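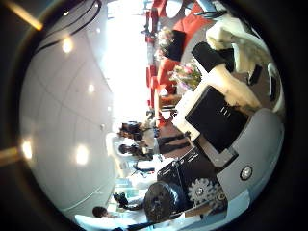

*Fig. 6.1 Recessed ceiling lights, four of them, in a pale grey ceiling.*

# Chapter 6: Light Indoors

Start with a question. How much light does a desk need? Most people guess to high. Eyes adjust, so we're poor judges of it.

Two words first. **Lumens**: the total light a lamp gives out. **Lux**: the light landing on a surface, per square metre. Same lamp, bigger room, fewer lux. Keep them apart or the sums in 6.3 won't work.

Kylie Ashby measured a study room in the Jillard library one Saturday. Light meter at desk height, blinds down. Middle of the room, 792 lux. Corner desk, 426. Same lamps, same switch. Why the gap? Distance, mostly. Also angle, and the colour of the walls. Dark walls soak up light, pale ones send it back.

We'll come back to her readings in 6.4, with Zanele Mkhize's from the Zervas building, where the lamps hang lower.

Before you read on:

- Pick a room at home. Sketch the ceiling, mark each light.
- Note the wall colour.
- Guess the brightest spot and the dimest. Write it down, you'll need it for Exercise 14.

Metres throughout, please. No feet.

## 6.1 Distance from the source

Move a small lamp twice as far from the page and the page gets a quarter of the light.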